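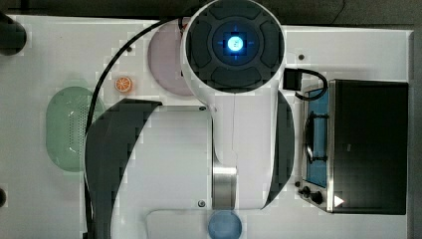
Follow keeps a record of public statements made by candidates, office holders and their aides, with the broadcast or paper each one came from. Set up your sources before you enter any statements, as a statement cannot be saved without one. A source that is on air is marked with a small bright blue dot on a darker square, much like the glowing light on the round joint housing. The dot goes grey when the programme ends.

4.1 Adding a source

1. Open Sources and choose New.
2. Enter the name of the station or paper, then the programme or column.
3. Set the language of broadcast. Statements in a second language need a translator's name.
4. Under Hold, enter the number of hours an entry stays private before other desks can see it. The default is 6.
5. Choose Save.

Note: An account can hold up to 100 sources. Closed sources count towards this limit until they are archived.
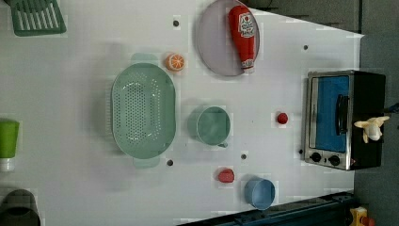 If two desks add the same programme under different names, merge them from the Sources list. Statements move to the name you keep – the other name stays searchable.

4.2 Recording a statement

1. Choose the source and enter the time the speaker began.
2. Enter the speaker's name and the office held on that day.
3. If the speaker is talking on behalf of someone else, tick Relayed and name both people.
4. Paste the exact words in the Quote box. Put any summary in Notes.
5. Send the entry to a second reader.

Caution: Do not tick Relayed for a speaker who only gives an opinion of another person. The entry will be listed under the wrong name.

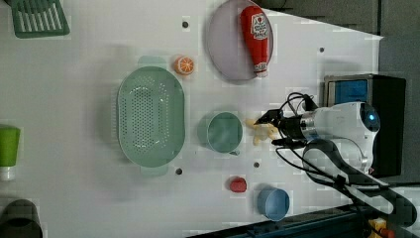
Attachments need a text label before the second reader can approve the entry. The label should name what is shown and leave out comment. "Light green cup next to a pale green colander on a white tabletop" will be accepted. Labels under two words are refused.

4.3 Corrections

An approved entry cannot be edited. Open it, choose Correct, and enter the new wording with a reason. Both versions stay on file.
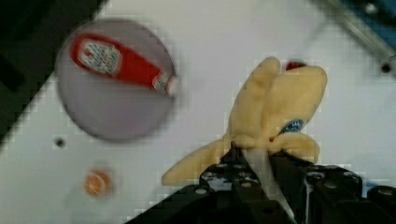
Fig. 4. Partly peeled plush banana held in a black gripper.

Reading time: 2 minutes
Contact: Noemi Mancuso, Follow support desk | © 2023 Bruvach | Back to top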